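Como tirar o pegajoso das bolinhas squishy?

Noemí Solís
perguntou em novembro

Oi, gente! Minha filha tem 8 anos e junta squishies desde o ano passado – bichinho, fruta, pãozinho, tudo. O problema é que vários ficaram grudentos e agora puxam pelo de gato, farelo, fio de cabelo. Passei lenço umedecido e ficou pior. Dá pra lavar? E como vocês guardam depois?

Wistetti
Joga fora e compra outro, é baratinho.

Ximena Ocampo
Calma, dá pra salvar sim! Lavo os meus com água morna e 2 gotas de detergente neutro, esfregando só com os dedos, nada de esponja. Deixo secar à sombra (demora, tenha paciência) e depois passo amido de milho com um pincel velho de maquiagem. Bate o excesso e pronto, some aquela sensação de cola. Álcool eu não uso, já perdi a pintura de um gatinho assim.

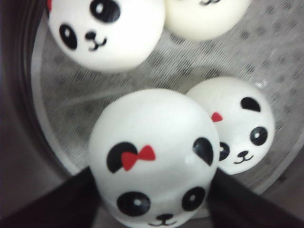
Pra guardar, o segredo é não deixar um squishy colado no outro em gaveta quente. Eu gosto de pote transparente, raso, que a criança enxerga tudo sem revirar. Os quatro pandinhas brancos ficam bem num redondo desses, com uma telinha cinza de bolinhas escuras no fundo. Se algum rasgar, aí não tem jeito – lixo mesmo.

Tamošiūnaitė
Talco também serve, mas o cheiro fica forte. Prefiro o amido.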